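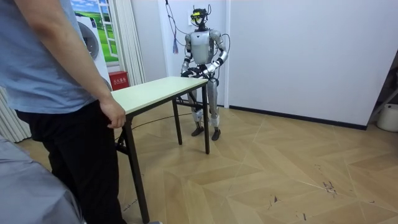

Appel à participation : lectrices et lecteurs pour l'ouvrage « Déposer les armes »

Mis en ligne le 20 janvier 2021

Les éditions Arabzadeh préparent depuis un bon moment déjà un livre auquel nous tenons beaucoup, consacré à la manière dont les groupes armés clandestins cessent d'exister. On a énormément écrit sur leur naissance, sur leurs chefs, sur leur argent, sur leurs attentats. On trouve beaucoup moins de choses, en français du moins, sur la suite : les négociations discrètes, les scissions, les retours au village, les procès, les anciens combattants qui ouvrent un garage ou se présentent aux élections municipales, les familles de victimes qui doivent les croiser au marché. C'est de tout cela que parle « Déposer les armes », à paraître dans notre collection Ernov, et c'est pour ce livre que nous cherchons aujourd'hui des lectrices et des lecteurs prêts à nous accompagner pendant quelques mois.

Nous avons pris cette habitude avec les titres précédents de la collection et nous ne voudrions plus nous en passer. Avant de partir à la composition, chaque manuscrit est lu par un petit groupe de personnes extérieures à la maison, qui ne connaissent pas les auteurs et qui nous disent franchement ce qu'elles ont compris, ce qui les a perdues, ce qui les a mises mal à l'aise. Le sujet étant ce qu'il est, une phrase maladroite peut blesser quelqu'un, ou donner l'impression qu'on excuse ce qu'on voulait seulement expliquer. Les spécialistes, à force de manier leurs termes, finissent par ne plus les entendre, et nous non plus, il faut bien le dire, après la troisième relecture.

Le livre en quelques mots

L'ouvrage compte 21 chapitres, chacun consacré à un mouvement ou à une région. Certains couvrent plusieurs décennies, d'autres s'arrêtent sur un seul hiver de pourparlers. Les auteurs sont historiens, juristes, politistes, et il y a parmi eux une ancienne journaliste et un médiateur à la retraite dont les chapitres, disons-le avec un peu de parti pris, se lisent d'une traite. L'ensemble s'appuie sur un fonds de 2 432 documents réunis par l'association Jurkerex : tracts, communiqués de dissolution, comptes rendus d'audience, lettres, entretiens enregistrés puis transcrits. Une partie de ce fonds sera citée en annexe, et nous aimerions aussi vos avis sur le choix des pièces, parce que nous en avons beaucoup trop et que chacun ici défend les siennes.

Qui cherchons-nous ?

À peu près tout le monde, à condition d'aimer lire et de ne pas craindre les longues phrases. Aucun diplôme n'est demandé. Nous serions heureux de recevoir des candidatures d'enseignants du secondaire, d'étudiants, de bibliothécaires, de personnes qui travaillent ou ont travaillé dans la justice, l'armée, la police, le soin, l'aide aux victimes, mais aussi de lecteurs sans aucun lien professionnel avec ces questions, qui suivent l'actualité de loin et voudraient y voir plus clair. Si vous n'avez jamais ouvert un livre sur le sujet, écrivez-nous quand même, vous nous serez très utile.

Il faut en revanche lire le français avec aisance, avoir au moins dix-huit ans et pouvoir consacrer de vraies heures à la lecture, le soir ou le week-end, comme cela vous arrange. La connaissance d'une autre langue est bienvenue pour la vérification des citations - l'espagnol, l'allemand, l'italien, l'arabe et le turc en particulier - sans être une condition.

Nous préférons prévenir : plusieurs chapitres contiennent des récits d'attentats, d'enlèvements et de détention. Rien n'y est complaisant, mais certaines pages sont dures, surtout dans les témoignages. Chaque chapitre vous sera envoyé avec une courte note signalant ce qu'il contient, et vous pourrez en refuser un sans avoir à vous justifier. Nous vous en proposerons alors un autre. Si vous avez été touché personnellement par de tels événements et que vous souhaitez participer, vous êtes le bienvenu, et nous prendrons le temps d'en parler avec vous avant de commencer. 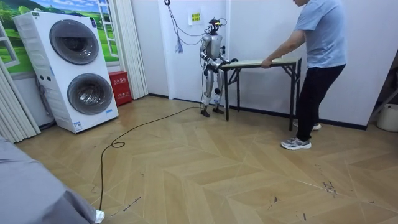

Ce que nous vous demanderons

Chaque personne retenue recevra deux chapitres, l'un choisi par elle dans la table des matières, l'autre attribué par nous. Pour chacun, il s'agira de lire le texte en entier, d'annoter directement le fichier (ou le papier, nous imprimons volontiers pour ceux qui n'aiment pas l'écran, et nous sommes nombreux dans ce cas) et de remplir une fiche de lecture assez libre. La fiche demande par exemple quel passage vous avez dû relire, quel mot vous auriez voulu voir défini, à quel endroit vous avez eu envie de sauter des pages. On peut y répondre en quelques lignes ou s'étendre. Nous lisons tout, y compris les digressions, et il est arrivé qu'une digression fasse récrire une introduction.

Nous ne vous demandons ni de corriger l'orthographe, nos correctrices s'en chargent très bien, ni de vérifier les faits, sauf si vous repérez quelque chose qui vous paraît faux. Dans ce cas, dites-le, même si vous n'en êtes pas certain.

Deux rencontres sont prévues. La première, au début, servira à faire connaissance et à présenter le livre ; la seconde, en juillet, à discuter des points sur lesquels les lecteurs ne sont pas d'accord entre eux, et l'expérience nous a montré qu'il y en a toujours. Elles auront lieu dans nos locaux de Prastititz si les conditions sanitaires le permettent, et par visioconférence dans le cas contraire. Les personnes qui habitent loin pourront de toute façon se connecter à distance.

Ce que nous vous offrons

Soyons clairs, cette participation n'est pas un emploi et nous ne pouvons pas la rémunérer comme tel. Nous versons une indemnité forfaitaire par chapitre lu, dont le montant vous sera communiqué par écrit avant tout engagement, et nous remboursons les frais de déplacement sur présentation des billets. Vous recevrez bien sûr le livre à sa parution, ainsi qu'un titre de votre choix dans notre catalogue. Votre nom figurera dans les remerciements si vous le souhaitez. Beaucoup préfèrent rester discrets sur un sujet pareil et nous le comprenons parfaitement.

Un mot sur la confidentialité, puisque la question revient souvent. Les chapitres ne sont pas publiés et certains entretiens ont été donnés sous condition d'anonymat. Nous vous demanderons donc de signer un engagement simple, tenant sur une page, par lequel vous promettez de ne pas faire circuler les textes. De notre côté, vos fiches de lecture sont transmises aux auteurs sans votre nom, et vos coordonnées ne sortent pas de la maison.

Comment participer

Envoyez-nous une lettre, par courriel via le formulaire de contact du site ou par la poste, en indiquant « Lecture Ernov » en objet. Présentez-vous comme vous voulez. Dites-nous ce que vous lisez d'habitude, pourquoi ce livre-là vous attire, et si possible parlez-nous d'un essai ou d'un roman qui vous a agacé, en expliquant ce qui n'allait pas : c'est souvent la partie de la lettre qui nous renseigne le mieux. Inutile de joindre un curriculum vitae. Précisez en revanche les langues que vous lisez, vos périodes d'indisponibilité et votre préférence pour le papier ou le fichier.

Les lettres sont lues au fur et à mesure de leur arrivée et nous répondons à toutes, parfois avec un peu de retard car nous sommes une petite équipe et que le printemps est chargé. Nous essaierons de composer un groupe varié par les âges, les métiers et les lieux de vie, si bien qu'une réponse négative ne dira rien de la qualité de votre candidature. Avec votre accord, nous garderons alors votre lettre pour le prochain volume de la collection, qui portera sur les archives des procès politiques.

Pour toute question avant d'écrire, sur le calendrier, sur le contenu d'un chapitre ou sur l'accès à nos locaux, passez par le même formulaire en laissant un numéro de téléphone, et nous vous rappellerons volontiers.

L'équipe des éditions Arabzadeh, Prastititz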